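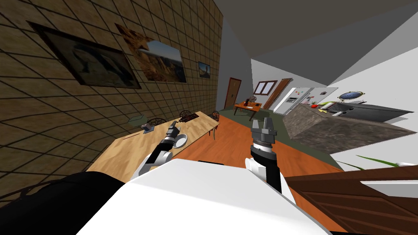 Hanging frames on a tiled wall

Tile does not forgive a misplaced hole. Settle the layout on paper first, then transfer it to the wall with painter's tape.

Set the center of the main frame 60 inches above the floor. Over a sideboard or bench, go by the furniture and leave a hand's width of clearance.

Drilling in the grout line is easier to repair later, but grout is weak and narrow joints will not hold an anchor. For anything heavier than a small print, drill the tile itself, well away from its edges.
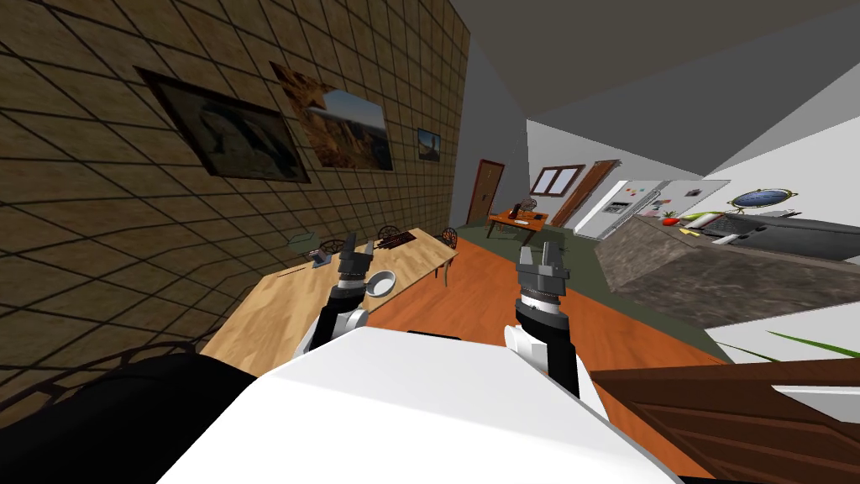 Three frames on a wall with a dark grid of lines.

Use a carbide spear-point bit for ceramic and a diamond bit for porcelain. Turn hammer mode off. Start at low speed over a cross of tape and keep the bit cool with a damp sponge. Switch to a masonry bit once through the glaze if there is block behind.

Vacuum the hole before inserting the anchor. The sleeve should sit below the tile face, or it may crack the tile as it expands. We use the Tummont 21 sleeve; the Min hook is adequate for light frames.

Adhesive strips need a degreased surface. Wipe with alcohol, press for 60 seconds, and wait an hour before loading. They do not hold on textured tile.

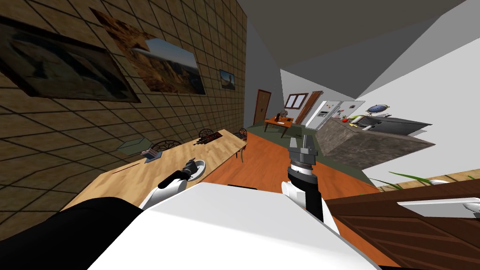
Large brown tiles with dark grout; canyon print in the middle position.

Fill abandoned holes with color-matched grout caulk. Wastia 482 is close to most dark browns.

Updated October 2019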